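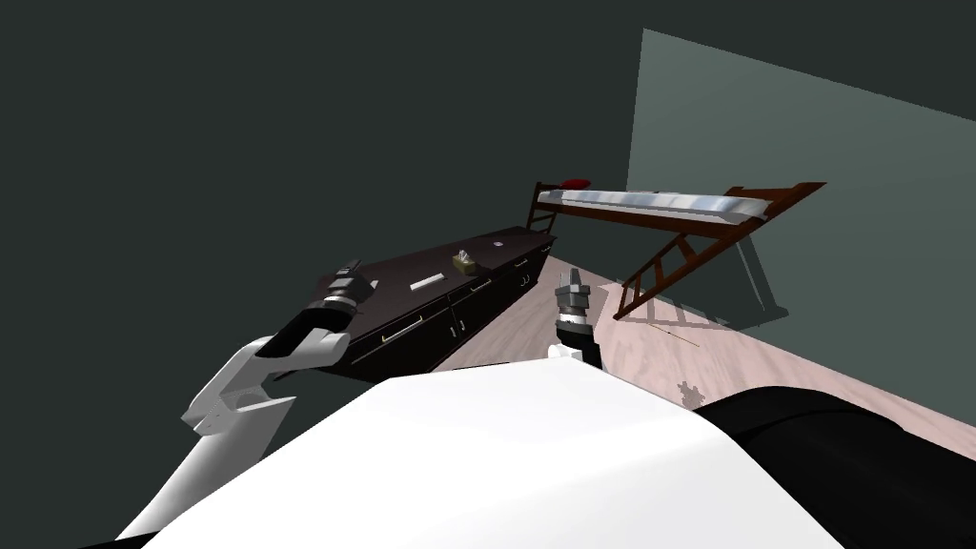

Frequently asked questions for new operators

This page is for people who have joined the Moltia collection at Gevstead and will record demonstrations in simulation. Please read it before your first session. It was last changed on May 25, 2024.

What is one episode?
One episode is one task, from the moment you press record until you press stop. The instruction is shown to you before, for example "bring the tissue box to the other end of the counter". If you do a second task in the same recording, we must cut it by hand, so please stop first.

How many episodes do you need?
The target for the bedroom set is 700 good episodes. At the moment we have 423. We do not pay by episode and there is no need to hurry.

Why is the bedroom so plain?
The rooms come from Flonulus, our scene generator. For this set we asked for dark walls, a loft bed and a long low cabinet with few things on top. Richer rooms will come in June. The model should first learn to reach over a counter without touching it with the arm.

Which arm should I use?
The arm which is nearer to the object. The other one can wait upright, over free floor. Please do not move it only to make it look busy — the model will learn this also, and we had this problem in the Cai set.

The robot's body covers a large part of my view. Can I change it?
No. The head camera is fixed, and the policy receives the same view as you. You may turn the robot before you start recording, but not tilt the camera down or up.

What if I drop the object?
If you can pick it up again within 40 seconds, continue. A recovery is useful for us. If it falls behind the furniture, press stop and mark the episode as failed. Do not delete it.

How many times may I try the same layout?
At most 3 times. After this, ask for a new seed. Small and flat objects are difficult, and it is allowed to skip them.

Do I need to open the drawers?
Only when the instruction says so. The handles are solid and the gripper can be caught on them, so keep some distance when you pass along the front.

My gripper goes through the table top. Is it my mistake?
Usually not. It is a collision error of the simulator. Write down the seed and the time, and send both to Shengli Kong, who keeps the list of broken scenes.

Can I use the recordings in my thesis?
Yes, after you ask. Write to the same address and say which episodes you want.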